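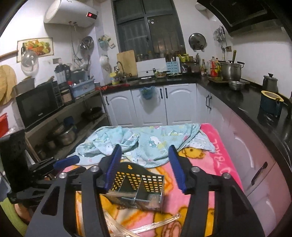
## Get those spoons on the wall!

If your drawer jams every time you go for the ladle, October is a great month to clear it out. We've become big fans of the hanging utensil holder: two compartments, holes in the back panel so air gets through, and one little keyhole slot that drops over a screw head. Spoons and forks go on one side, spatulas and the potato masher on the other (or mix them all up, we won't tell).

The Birkevlow swap shelf had a whole box of them last Tuesday, and they went fast! A few of you have already written in with your setups. One reader on Asum Street hangs hers right beside the pot lids, so everything she grabs while cooking is on the same wall. I tried that at home over the weekend and I love it – my counter has never looked so big.

Two quick tips. Use a screw with a wide head so the holder sits flat, and shake your spoons well before they go in. More than 151 of you are signed up for the kitchen clear-out now, so keep those letters coming. Next month we tackle lids!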